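An Open Afternoon at Zarora

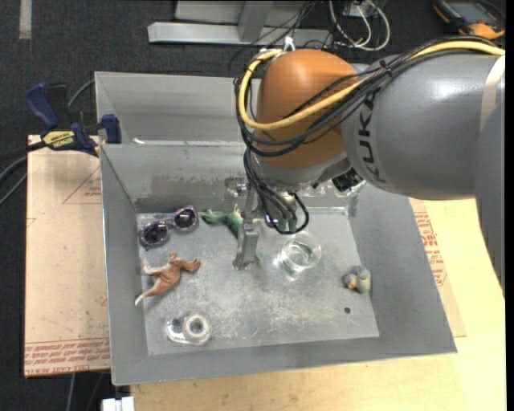
The first open afternoon at Zarora began in November, in a former printing hall in Nirneck, and I went there mostly to see the picking cell. The company develops software which tells a robot where to take hold of things it was never shown before. They call this software Driloleo, and the 50 visitors were allowed to stand near it for as long as they wished. I expected polished machines and blue light. Instead there was a KUKA arm over a gray metal bin with a scuffed floor, and an ordinary IRWIN clamp gripping the rim. In the bin lay sunglasses, a roll of tape in its clear dispenser, a few toy animals and a round transparent bowl. I must say that I liked it more than the blue light.

Each item is difficult in its own way, our guide explained. A transparent thing is hard for a depth camera, which often looks through it and measures the metal behind. Sunglasses are thin and can be held only at a few points. Toys are friendly, but they roll or turn when they are touched from the wrong side.

The team keeps a collection of 303 such items, many bought at the Nghiêm market two streets away, where the sellers already know what kind of customer is coming. In the month before our visit the cell made 2761 attempts at picking. I asked how many of them were successful, and I received a smile and the answer that it depends on the bowl.

For me the most interesting part was the waiting. Before each attempt the software takes 2 seconds to choose its grasp, and during this time the visitors became quiet and began to guess - the tail, the head, the handle of something. Children guessed better than adults, at least in my group.

Zarora plans to open the hall again in spring. Coffee is free, and the entrance is from the yard.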